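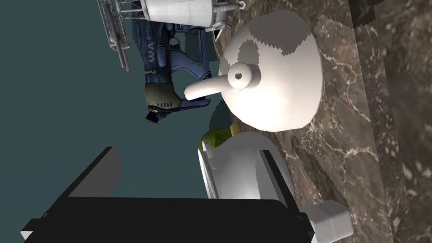 Handout 12, page 2

Reading Advice About the Home: Claims, Sources and Doubt
Course notes, H. Juška
Unit: Tea, Teaware and the Things People Say About Them

Bring these notes to the July session. Last time we got through water and storage. We did not get to teaware, so it is first here, and the part on "detox" teas moves to the next handout.

Why tea

Tea is a good subject for this course for the same reason diets are a bad one. Few of you have strong feelings about it, and the claims are small enough to check in a kitchen. Still, the advice on tea comes with the same tricks you will find in advice on mattresses, vitamins and paint. Somebody states a rule. The rule has a number in it, or a bit of old custom. There is seldom any sign that the person tried doing it the other way.

1. "Always warm the pot"

You will find this in nearly every guide. The reason given is that a cold pot steals heat from the water. Fine. A cold pot does take heat from hot water, and I have no quarrel with that part. The question is whether the drinker can tell, and for which tea. Most guides skip both.

Try it on yourselves. Use two pots of the same make, warm one, leave the other at room temperature, use the same tea and the same time, and have somebody else pour. The pourer should not know which is which either, and this is the part students leave out every year. If the person pouring knows, the person tasting tends to find out, from a pause or a glance.

I have run this with black tea in class. The results were a mess. A few people picked the warmed pot, a few picked the cold one and were very sure about it. I would not hang a rule on that, in either direction. A small class test that finds nothing may only be too small.

2. "Never wash a teapot with soap"

Two claims are hiding in one sentence, and they need to be pulled apart.

The first is that soap gets into the pot and can be tasted later. For unglazed clay this is at least possible, as the clay is porous. For glazed ware in good shape I can't see where the soap would go. Writers who use the rule for every pot have carried a warning from one material over to another without saying so. Watch for that move. It turns up all over household advice.

The second claim is that the brown film inside an old pot makes the tea better. Ask: better than what, and who was asked? The usual answer is somebody's grandmother. I am fond of grandmothers, but she owned one pot.

3. The shop page

Read the sales text for the Filtus infuser pot before class (it is in your reader, after the Testora piece). Underline each sentence that could turn out to be wrong. There are not many. "Brings out the soul of the leaf" can't be wrong, so it tells us nothing. "Pours without dripping" can be wrong, and deserves a little credit for taking the risk.

Then look at the line that says 600 tea lovers were "consulted." Consulted how? Were they sent a pot or sent an email? What did the ones who disliked it say? A number placed next to a vague verb should slow you down. If the text had said that 600 people used the pot for a month and gave the share who kept using it, we would have something to argue with.

The Pilteck page does a different thing. It compares its mug with "ordinary mugs" and says the drink stays hot longer. Which mugs? With a lid or without? A lid alone makes a large difference, and if theirs had one and the others did not, the test was of lids.

4. Age and tradition

Gebremichael's essay argues that a custom kept for 1000 years must have something behind it. I have assigned it because it is well written and I think it is mistaken. Long use shows that a habit was not harmful enough to be dropped. It may also show that people liked it, or that it marked them off from their neighbors. None of this tells us what it does to the taste.

In fairness to the essay, the section on spouts is better than the rest. The claim there is plain: a short spout is more likely to dribble than a long one. You could test that at the sink. I would want to know about the shape of the lip too, and how fast the pot is tipped, both of which the essay leaves alone.

5. What counts as a fair test at home

Change one thing. Write down what you expect before you start. Keep the results you didn't want. Do it more than once, on more than one day, as your own mouth changes with lunch and with colds.

And be as hard on the claims you like. I don't believe in the soap rule, so I'm the last person who should judge a soap test without a blindfold.

For next time

Choose one rule about making tea or coffee that you follow yourself. Write a page on where you got it, what would show it to be wrong, and whether you have ever looked. "I just prefer it" is an acceptable finding. If you work in pairs, hand in two separate pages. Late pages go in the box outside my door before noon.

Reading: Gebremichael, first half only. The Testora buying guide, all of it, including the small print on returns.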